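Relatório de progresso ao Fundo Brasta
Festival de Comida de Rua de Gitesitz
2 de janeiro de 2026

Escrevemos no arranque do ano com muito para contar. O festival de julho está de pé no papel e já começa a existir fora dele: temos recinto, temos a maior parte dos expositores e temos um programa que nos deixa com água na boca (literalmente, as reuniões de prova têm sido longas).

Recinto

O acordo para o Largo Simões foi assinado nos termos que vos enviámos em rascunho. Ficamos com o largo inteiro e com a rua que desce até ao rio, o que resolve a questão das filas que tanto nos preocupava na candidatura. As bancas ficam encostadas ao lado da sombra, as mesas compridas ao centro, e a zona das crianças passa para junto da fonte. A ligação elétrica ainda espera vistoria. Pedimos duas entradas de água em vez de uma e recebemos resposta favorável, mas só por telefone; vamos insistir na confirmação escrita.

Expositores

Recebemos mais de 20 candidaturas para as bancas de comida quente, e a qualidade surpreendeu-nos muito. Há empadas, grelhados, uma banca só de sopas frias, pão cozido em forno móvel e uma família de Conitz que faz uns bolos de mel que desapareceram da mesa em minutos. Quatro lugares continuam reservados para quem nunca vendeu num festival, tal como combinado convosco, e esses pagam metade da taxa. Falta-nos gelado artesanal! Temos duas conversas em curso e esperamos fechar uma delas no próximo período. 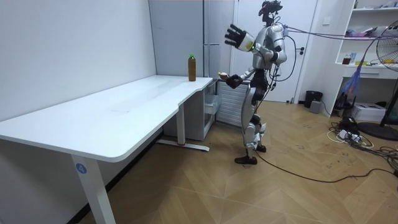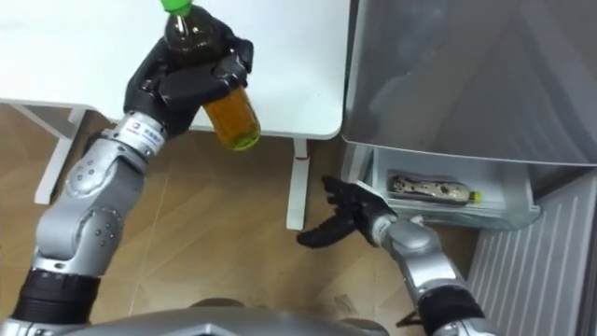 A carta de bebidas foi a parte do programa que mais cresceu desde o último relatório. Queríamos que quem não bebe álcool tivesse tanto por onde escolher como os outros, e por isso abrimos a chamada a produtores de infusões, xaropes, limonadas e fermentados. O líquido cor de chá na garrafa transparente de tampa verde, que se vê na segunda fotografia, dá bem o tom âmbar que escolhemos para a sinalética deste setor — quente, fácil de distinguir ao longe e diferente do vermelho das bancas de grelhados. As provas continuam e a lista final seguirá no próximo relatório.

Oficinas e programa

As oficinas de cozinha passam a ser gratuitas, com inscrição prévia. Já temos definidas a de conservas, a de massa fresca e uma de aproveitamento de sobras, que foi sugestão vossa e que toda a gente recebeu com entusiasmo. A música fica para o fim da tarde e em volume moderado, para não abafar as conversas à mesa.

Contas

Da primeira tranche, gastámos 1.018 euros até à data, repartidos entre a caução do recinto e o desenho do cartaz. As faturas seguem em anexo. Estamos abaixo do previsto para este período porque o aluguer das mesas só se paga na primavera. Gostaríamos de transferir parte da verba de publicidade para copos reutilizáveis — o orçamento do fornecedor acompanha este documento — e agradecíamos a vossa autorização antes de avançarmos.

Próximos passos

Vistoria elétrica, confirmação escrita das entradas de água, fecho da lista de expositores e abertura das inscrições nas oficinas. O cartaz fica pronto para aprovação logo a seguir, e enviamos duas versões para que nos digam qual preferem.

A equipa do Festival de Gitesitz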